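Roladden Film Review Summaries

Version 2, May 2021

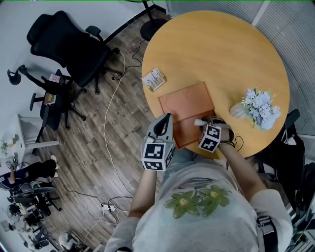 Roladden is a set of short film review summaries, each paired with the reviews it was written from. It covers 400 feature films. Every film has one summary of one or two sentences and at least 5 source reviews, all in English.

Files

films.csv has one row per film, with the title, year of release, country and running time.
reviews.csv has the review text, the outlet code and the score if one was given.
summaries.csv has the summary and the film id.

The three files join on film_id. Text is UTF-8. Titles keep their accents, so check your import settings before reporting a broken row.

How the summaries were written

Half of the films (200) came over from the older Jalix list and kept their summaries, apart from spelling fixes. The rest were written new by editors at Sunura. Editors were asked to give the general opinion of the reviews and leave out their own.

Known problems

Scores are not on one scale. Van Loon reviews use stars, others use marks out of ten, and many have none. We left them as printed.
Horror and documentary are thin.
A few remakes share a title with the original. Use film_id, not title.
Some summaries give away the ending.

Changes since version 1

Removed duplicate reviews. Added the country column. Running times are now in minutes throughout.

Corrections can be sent through the issues page. Please quote the film_id.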